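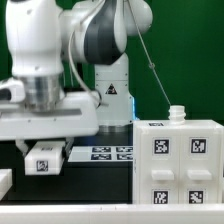 Workplace Talk > Labs, Benches and Back Rooms
Thread: They've put an arm on our bench and now I have a new job title

gravelroad
Started July 2025

Sample prep at Prakum, 13 years. Last month I was a technician. As of Monday's email (sent on some other day, naturally) I am a Cell Attendant, which sounds like I bring meals to prisoners. The arm does the drawers, the blocks and the lid on the little cabinet. I do everything the arm doesn't do, and that list is longer than it was before the arm arrived.

Same pay. New lanyard. Has anyone else been through this, and does it settle down?

pipette_dreams
Ours went in last January at the Onsri site. Settles down, sort of. The first few weeks you stand there like a parent at swimming lessons. After that you get other work to do and glance over when it goes quiet.

What does yours handle in a shift? Ours was sold to us as 700 samples and we celebrated with a cake when it did 500.

gravelroad
No cake here. We got a slide deck. I put my phone up at the bench at smoko so you can see what I spend my day next to.

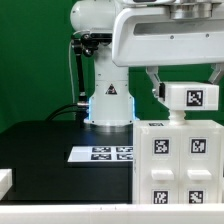 The arm with the knob piece, on top of the drawers. My colleague, apparently.

Every square sticker you see is so it knows where things are. I have worked in that room since 2012 and have never been offered a single sticker.

tannin
I'll be the unpopular one. I did that sort of work by hand for years and my wrists are shot. Open drawer, close drawer, lid on, lid off. If something had come along and taken it off me at 30 I'd have bought it flowers. You're whingeing about a lanyard.

gravelroad
Fair about the wrists. Mine click. But they didn't take the dull part off us and hand over the interesting part. They took the dull part and gave us the tidying up before it and the paperwork after it. Rimantas Sproģis, our lead, at least says so out loud. He asked for two of us to be trained to change the programs. The answer was that Sinport does that, remotely, at their end.

tannin
OK, that bit is crook. If you can't touch the program you're just the person who presses the green button.

pipette_dreams
Push on the training, seriously. It was the one thing that changed our place. Here's what we asked for, in order, and mostly got:

1. Two people per shift trained to edit the routine, on paid time.

2. Stoppages logged as machine time, so they don't land on your numbers.

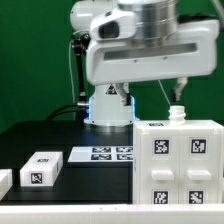

3. A say in the bench layout. Ours was set up by someone who had never reached across it, and we moved half of it in the first week.

4. The job description rewritten with us in the room. "Attendant" came out. Took one meeting and a lot of sighing.

lolier_escapee
Used to be at Lolier. Number 2 is the big one. They had us down at 90 percent of target when the arm had been stopped half the morning waiting on a part. Guess who got the chat about focus.

I'd leave number 4 till last though. Let them keep the silly title and get the pay grade moved first. You can't eat a title.

pipette_dreams
Disagree! The title was how they set the grade at ours. Change the words and HR has to look it up in a different table.

lolier_escapee
Depends on your HR, then. Ours couldn't find the table.

gravelroad
This is all going to Rimantas. He's printed things off for less. For what it's worth, I don't hate the machine. It's tidy, it doesn't microwave fish, and it has never once asked me to cover a late. What bothers me is how fast everyone upstairs learned to talk about "the cell" as if the work happened by itself in there.
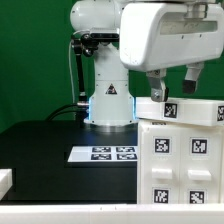

And the new starter has only ever known it this way. She asked me how we used to do the lids and I held up my hands. She thought I was surrendering.

tannin
Well, were you?

gravelroad
Ask me after the meeting. I'm taking numbers 1 and 2 in first and the title if there's time.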